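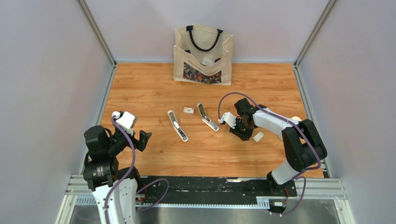 Introduction to Textiles, Unit 6: Plain Weave
Thammasiri Evening School
Notes prepared by Boonmee Intarasuk

In the last unit we studied yarn. Please read again the part on twist before you continue, as some words from it are used in these notes.

1. Warp and weft
The warp yarns are stretched on the loom before weaving starts. The weft yarn passes across them, over one and under the next. In the following row the order is reversed. This is plain weave, the simplest of all the weaves. It has the same look on both sides if the cloth is not printed or finished.

2. Weight
Cloth weight is given in grams per square meter. Our thin lining sample (Vedivel, drawer 47) is 50. The shirt cloth beside it is 137. Students often mix up weight with thread count. A heavy cloth can have a low count when its yarns are thick.

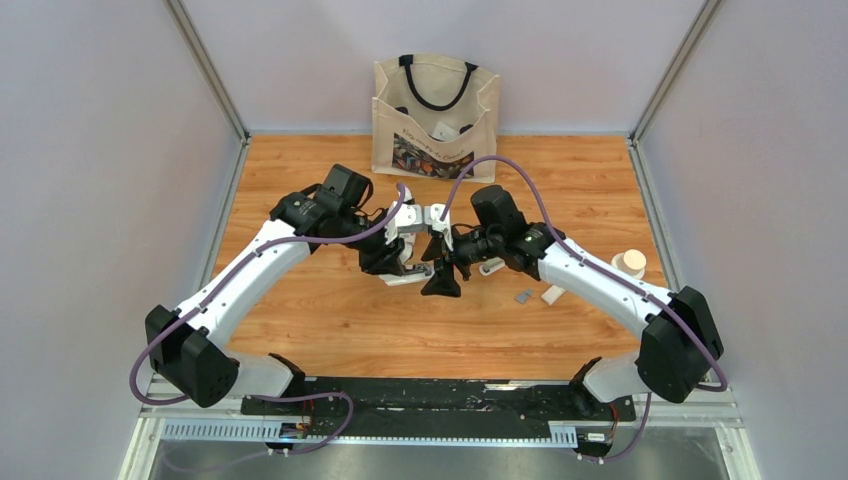
3. Stiffness and drape
Stiffness depends on the yarn, on how close the yarns are packed, and on the finish. Drape is the way a cloth falls under its own weight. To compare two cloths, hang a strip of each over the table edge and look at the curve. A made article is more difficult to judge, for seams and hems also give support. Take the cream canvas tote bag leaning at the back of the table: the black handle hangs down in a U, and it is a good curve for practicing your drawing of drape. Draw the handle first, then the open top of the bag.

4. Shrinkage
Cut a square, mark it with thread, wash it and dry it flat. Measure in both directions and write the warp result first. The two results are usually different.

Homework
Read the Plurnel booklet, pages 6 to 11. Bring one piece of plain weave from home and mark the warp direction with a pencil. The written test is in August.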